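FOR IMMEDIATE RELEASE

Mudau starts automating the desk clear at Mirden, hours stay put

Friday, October 21, 2022

Mudau, the contract cleaning firm, is starting the first stage of its automation program at the Mirden office building. Bins, bags, tabletops. The small stuff that eats an evening shift.

Two things up front, as the phones have been busy. No cleaning jobs are being cut at Mirden. No one's hours go down as a result of the program, and that is in writing, in the site agreement signed last week with the evening crew's reps. Copies on request.

What is changing is who does what, and when.

At present the evening crew of 19 covers 358 desks and shared tables. Every one has a small bin on it or next to it. Every bin gets emptied, relined, wiped if it needs it. Same motion, over and over, most of it with a bent back and one arm out. Crew members told us in the spring survey that this was the part of the job they would hand over first. Wrists and shoulders mostly. Floors, kitchens and restrooms came well down the list, which surprised some people in our own office.

So the bins go first.

The system is called Isis. It is a wheeled base with one arm and a two-finger gripper, and it runs a fixed route, one floor at a time. It learns the handling work from people. Crew members carry out the task with a hand-held version of the gripper, camera mounted on it, and the recordings are used to train the arm. Picking up a loose bag. Opening a lid. Getting a liner over a rim without tearing it. None of this is programmed line by line, it comes from the hands of people who do it for a living, and they are paid for it at the lead rate for every hour of recording.

Recording takes place in a second-floor room at Mirden, in blocks of up to 60 minutes. Longer than that and the hand gets tired and the recordings get sloppy. Breaks are on the clock. Any crew member can say no to recording, or stop, with no effect on shifts.

Clear bags are the hard part. Thin film, no fixed shape, and it takes the color of whatever is under it. Swing lids come second. They move when you touch them, they move back, and an arm that expects a lid to stay where it was will push the whole bin along the table. Expect slow progress on both. Isis will skip a bin it cannot handle and log it, and the person on that floor picks it up from the log. 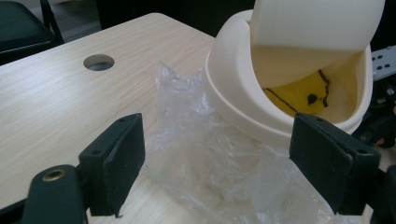 Jinfeng Xie would like the logs printed and on the cart at the start of each shift, because half the crew don't want to be looking at a phone with gloves on, and added that a skipped bin should never count against the person who finds it. Both points have been accepted. Printed logs from day one. Skipped bins will not be used in any individual performance record, and the site agreement has been ammended to say so.

What the crew will see from November:

Isis on the second and third floors only, weeknights, after the offices close. Fourth floor up stays as is until the crew and the building management both agree to go on.

A crew member on each floor whenever the machine is moving. It does not run alone. There is a red stop button on each side of the base and anybody may press it, for any reason, no form to fill in.

A new role, floor lead for automation, at a higher rate. Two positions to start. Open to the current evening crew before anyone else. Training is on paid time and takes four shifts. No computer background needed, the screen has five buttons.

Time freed from bins goes to work that keeps getting pushed back. Window sills, vents, chair legs, the inside of the kitchen cabinets. Tenants have been asking for all of it. The crew have been asking for time to do it properly.

What the crew will not see: cameras used to watch people at work. The camera on the arm points at the gripper and the table. Footage from the nightly route is kept for two weeks for fault finding and then deleted, and supervisors have no access to it. Training recordings are kept longer, they have to be, but carry no names.

For office tenants very little changes. Please leave desk bins on the tabletop or on the marked spot by the table leg. Please do not put loose cables or chargers in them. Food waste goes in the kitchen bins as before. If a bin has not been emptied by morning, call the front desk and it will be done by hand the same day.

The trial in our own depot covered 219 bins over the summer, set out on borrowed office tables. It was enough to go ahead with a small start and not enough to promise anything bigger. Liners were the most common fault, bags caught between the finger pads second. The pads have been changed once already and will probably be changed again.

The arm and base are supplied and serviced by Song, who will have a technician on site for the first two weeks. After that, on call evenings. Faults in the meantime go to the floor lead, who can take the machine out of service for the night without asking anyone.

A review is set for the end of the first quarter. The crew's reps will sit in on it, with a vote. Items already on the list are noise on the third floor (the base wheels squeak on the hard flooring), elevator use during the late shift, and whether the rate for recording should apply to time spent setting up the table as well. Our view on that last one is that it should. It will go to the review anyway as the agreement requires it.

Mudau has cleaned at Mirden for eleven years. Several of the evening crew have been there for all of them.

Open evening for crew members and their families on the second floor, first week of November, date to be posted on the board by the time clock. The machine will be running. Coffee and sandwhiches provided.

Press questions to the Mudau office, weekdays. Requests to film on site need three days' notice and the agreement of the crew on shift.

END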